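4. Comparison of End Effectors on Thin-Film Objects

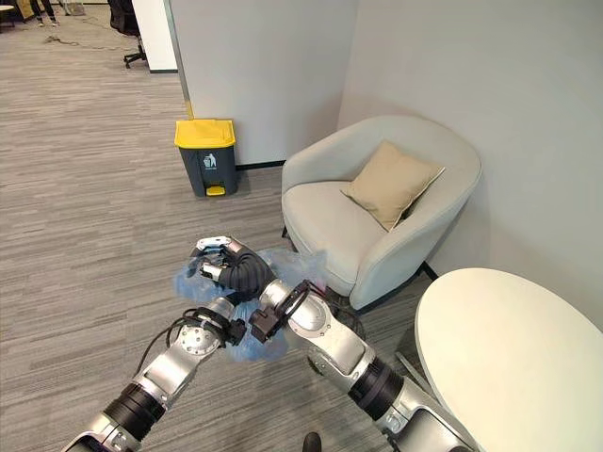 The trials reported in the previous section used rigid objects only, and both end effectors completed them with few failures. Rigid objects do not separate the two designs well. Once a fingertip makes contact, the object either moves with the hand or it does not, and the controller can read the result from the joint positions alone. Plastic film gives the controller far less to work with. It folds under light contact, it slides over itself, and it offers almost no resistance by which closure can be judged. We therefore repeated the full protocol with bags, the class of object that produced the most operator complaints during the pilot in April.

4.1 Setting and equipment

All trials were run in a furnished office at the Cleddale site. We chose a working office over a laboratory cell so that background clutter, wall reflections and ordinary furniture would be present in the camera view. The furniture was left where the occupants of the building keep it. Lighting was the fixed overhead lighting of the floor, and no lamps were added.

Two end effectors were compared. The first is the Zokel hand, an articulated hand with independently driven fingers. The second is the Majali two-jaw gripper, a parallel device with flat pads. Each was mounted through the same wrist adapter and driven by the same controller, a Sasavetti unit running firmware supplied by the vendor without changes. Joint speed limits were the same in both conditions. Closing force was set for each device at the value recommended in its manual for light packaging.

Camera placement was held constant at head height, looking down over the arms. This placement gives the operator a view close to that of a standing person, but it has a known cost. When the arms are brought together in front of the camera, the wrists and forearms can hide the lower portion of the object. Thin film that hangs below the grip is then hard to judge, and operators must rely on the part that remains visible above or beside the fingers. We return to this point in 4.4.

4.2 Task and procedure

Figure 3. Fingered hand holding a crumpled light-blue plastic bag during a bag trial. The arms come together near the middle of the camera view; a bin with a yellow lid and an armchair stand behind them.

Each trial required the operator to grasp a crumpled bag, raise it clear of its support, and hold it for 10 seconds. The hold period began when the operator announced a lift and ended on a timer tone. A trial was scored as a success if the bag stayed in the grasp for the entire period. It was scored as a partial success if the bag slipped but was still held when the tone sounded, and as a failure in all other cases. Scoring was done by a second person who could not hear the operator.

Operators were given 30 minutes of practice with each device before scored trials began. The order of devices was reversed for half of the operators. Bags were crumpled by hand before each trial and were replaced when they tore. No attempt was made to reproduce the same folds from one trial to the next, and we regard the resulting variation as part of the task.

A total of 411 scored trials entered the analysis. Trials interrupted by a controller stop were discarded and run again at the end of the same session. The decision to discard was made by the session lead, Bilal Hakim, before the score for that trial was known.

4.3 Results

The fingered hand had the higher rate of full success. Its advantage was clearest when the operator was able to gather the film from two sides before closing, so that several layers lay between the fingers. Under those conditions slips were uncommon and the bag usually stayed in place through the hold period. When only a single fold was caught, the hand performed no better than the two-jaw gripper, and in some sessions it performed worse. A single fold tended to settle into the gap between two fingers, where the closing force was low.

The two-jaw gripper was more consistent across operators. Its successes and failures were spread evenly, and practice made little difference to the outcome. Operators described it as easier to aim. Several noted that they could tell from the angle of the pads whether the film had been caught, a judgment they found harder to make with the fingered hand, where the knuckles covered much of the contact area.

Time to first contact was similar for the two devices. Time from first contact to a declared lift was longer with the fingered hand, and most of the difference came from repeated opening and closing of the fingers before the operator was satisfied with the grasp. We did not penalize this behavior in the scoring. A measure that combined success with elapsed time would narrow the gap between the devices.

Use of the second arm was permitted but not required. Operators who brought both arms toward the object used the free one mainly to steady loose material. This approach helped with large bags. With small bags it crowded the camera view and led to light contact between the wrists on several occasions, none of which caused damage.

4.4 Limits of the comparison

The closing force for each device followed its manual, and we did not search for a better value. It is possible that the two-jaw gripper would gain from a higher setting than the one recommended. The pads were new at the start of the study and were not replaced, so wear may have affected the later sessions.

The single camera position is a more serious limit. A second view from the side would have shown the hanging portion of the bag and would likely have shortened the adjustment period with the fingered hand. We did not add one here in order to keep the conditions equal to those of the rigid-object trials. The effect of a wrist-mounted camera on the same task is taken up in Section 5.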